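How to Clean a Plain Light Floor Without Leaving Marks

By Jingyi Qiu
September 12, 2024

When I moved to my flat in Drutley, I was very happy with the pale beige floor. After one week I was less happy. A floor of one colour, with no pattern, hides nothing. I made many mistakes before I found a method which works for me, and I write it down for people who have the same kind of floor.

What you need

A soft broom or a vacuum cleaner with the brush head, two buckets, a flat mop with a cloth that can be washed, a dry cotton cloth, and a mild floor soap. I buy mine from Norkemus, the small shop near the station, but any soap without wax is fine.

Step 1. Take everything off the floor

Move also the things you think are easy to go around. If you leave a chair, you will have a ring of dust where its legs were.

Step 2. Look from low down

Before sweeping I go down on my knees and look across the floor towards the wall. From standing height the small bits disappear into the colour. From low down you can find them, and you learn where they collect. For me it is mostly the part in front of the wall.

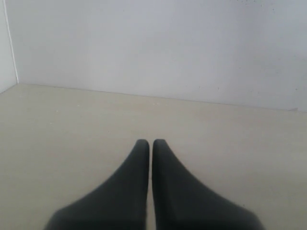 Light crumbs and bits of plaster are more difficult than dark ones, so do not trust your first look. I put a lamp on the floor in the evening and switch off the ceiling light — then each speck has a little shadow.

Step 3. Sweep dry, and begin at the wall

Start along the wall and pull towards the middle with short strokes. Do not push towards the wall, or the dust goes into the joint and stays there. Pick up the pile before you take out the mop. Wet dust becomes grey paste, and I have spread it over a whole room once in August.

Step 4. Wash with little water

Put 5 litres of warm water in the first bucket and one small spoon of soap. The second bucket has only clean water, for rinsing the cloth. Squeeze the cloth well. Wash a part of about 2 square metres, rinse the cloth, and go on to the next part. Finish at the door.

Step 5. Wipe again and wait

Go over the floor with the dry cotton cloth. If you see dull areas in the morning, it is usually too much soap. Wash them again with clean water only. I wait 30 minutes before I bring back the furniture, and longer for the rug.

I sweep most evenings and wash every 7 days.

Contact | © Jingyi Qiu | Back to top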